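Small Work Deserves Better Records

By Aniela Ostrowski

Public discussion of machine learning in manufacturing tends to settle on volume. A program is judged by how many examples it has gathered, and a proposal that promises more of them is usually preferred to one that promises fewer. For fine assembly work, I believe this preference is mistaken, and that those who fund and manage collection should say so plainly.

At Seltville, where I have overseen the collection of handling examples since the bench was opened, an ordinary session lasts 84 minutes. In that time an operator may complete 24 attempts that are fit to keep. A bench collecting block stacking or cup placement would record many times that number. When the two are set side by side in a quarterly table, the fine work looks like poor performance. The table does not show what an attempt at this scale contains: contact between parts smaller than a fingertip, with a person's hand occupying most of the space in which the gripper must move.

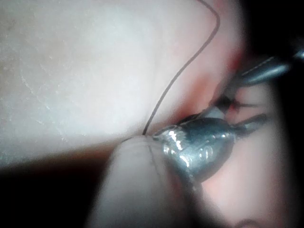 Heloísa Vieira has argued in reply that a learning system cannot afford such scruples. Her position, set out in the Dorton circular in August, is that variety comes only with numbers, that 1,000 uneven attempts will teach a model more than 300 careful ones, and that poor examples can be filtered out afterward by software. She adds that operators who are told to be careful soon begin to perform for the record, and that their attempts come to resemble one another.

The last of these points is a serious one, and I accept it in part. Our own operators did drift toward a house style in the first months, and we now rotate them between benches for that reason. The claim about filtering is harder to accept. A filter needs a standard, and at this size the standard is exactly what is missing. Whether a thin wire is seated in a fitting or merely resting against its rim may be impossible to judge from the view at the wrist. The operator usually knows. If the operator is not asked within the minute, the knowledge is lost, and no later process will recover it.

Three changes would help. Each attempt should carry a short written note from the person who made it, including attempts that failed. Failed attempts should be kept and labeled, as they describe the limits of the task better than anything else in the set. Finally, time should be paid by the session and never by the count. Payment by the count was the practice at Flarkard when I worked there, and it produced a great many files in which the difficult part of the motion had been quietly avoided.

There is a cost to all this. Notes slow the bench, and labeled failures require storage and review – neither of which appears in most budgets. Managers who approve a collection plan should ask to see those lines before they ask for the total number of examples. At Seltville the notes were added to the operating budget this year, under labor, and the review hours are still being negotiated.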